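3. Data Collection

3.1 Task and site

Our aim is a policy that can take a garment from a crumpled state and bring it to a flat, folded state on a table. Cloth is difficult for such a policy: two shirts of the same size and material almost never lie in the same way, and a small change in the first grasp changes everything that follows. For this reason we wanted many short demonstrations by several people, and we gave up our earlier plan of long sessions with one expert on a teleoperated arm. The earlier set, which we call Nullau, is used in this paper only for comparison (Section 5.2).

All demonstrations were recorded in January in the shared hall of the Friesen laboratory. The hall was not closed for us. Other groups continued their work, people walked through, and the lights were the normal ceiling panels of the building. We consider this acceptable and even useful, as a policy trained only in front of a plain wall tends to fail when the background changes. The tables stand in a row and are covered with the same kind of green cloth. We did not iron the cloth or stretch it. Its wrinkles give a small amount of texture, and in a pilot test the position tracking was more stable with it than on a bare white table top.

The operator works with hand-held grippers, so no robot arm is needed during recording. Each gripper carries its own camera, which looks over the two fingers toward the work surface. Figure 1 gives the view from one of these cameras with no garment on the near table. Much of what the camera receives at this moment is the hall itself: the row of tables, the cabinets along the right wall, the pipes and light panels of the ceiling, and a man seated at the next table with a dark garment in his hands. These distant structures are what the tracking mostly depends on, and we therefore ask the operator to hold this kind of pose shortly before each episode.

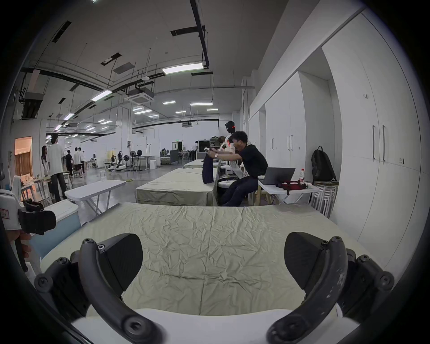

Figure 1. View from a gripper camera over the near table, with both fingers open to the sides.

3.2 Recording procedure

One episode begins when both grippers show a green light and ends when the operator lifts them away from the cloth. In between, the operator is free to choose the order of grasps. We gave only 3 rules. The garment must be crumpled again by a second person before each episode, so that the operator does not prepare an easy start for himself. Both grippers must be closed on the fabric before any pulling motion. If a grasp slips, the operator should correct it and continue, and not restart. Episodes with such corrections are kept in the set and marked with a flag.

The third rule was the hardest to follow. People feel ashamed of a slipped grasp and want to begin again. Isabelle Bergeron, who supervised the sessions, reviewed the flags each evening and found that operators in their first hour had often stopped too early. We extended the practice time after that.

Pulling is where most of the useful information is found. A typical situation is a T-shirt with one sleeve twisted like a rope while the body is already partly open. The operator pinches the shirt near the collar seam with the left gripper and on the opposite side with the right one, and the tension between the two points decides where the next fold will appear (Figure 2).
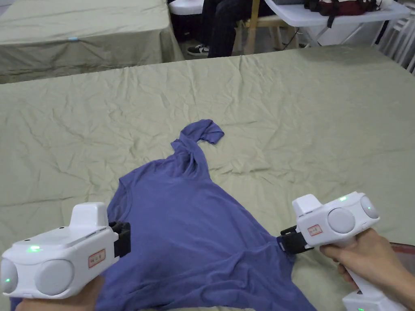

Figure 2. Both grippers closed on a T-shirt, recorded from a head-level camera.

A twisted sleeve can be treated in two ways. Some operators open it first, with one gripper near the shoulder and the other at the cuff. Others flatten the body and leave the sleeve for the end. We did not tell them which way is better, and both are present in the data. In Section 5 we show that the policy learns to choose between them – although it still hesitates when the sleeve lies under the body.

3.3 Filtering and size of the set

We recorded 362 episodes in total. An episode was removed if the tracking of either gripper was lost for a long period, if the two streams could not be aligned in time, or if a person other than the operator touched the garment. After this step 289 episodes remained. Most of the losses came from the tracking, usually when a gripper was turned so far down that its camera received only cloth. Brittany Morin repeated the alignment by hand on a small part of the set and her results agreed with the automatic ones.

The cleaned set, named Bivville, is stored with the raw gripper streams, the head-level stream and the correction flags. Each stream is cut into windows of 600 steps before training, and windows without any finger motion are dropped. We did not balance the set by garment color or size, and T-shirts are clearly the largest group. The effect of this on trousers and long-sleeved garments is discussed in Section 6.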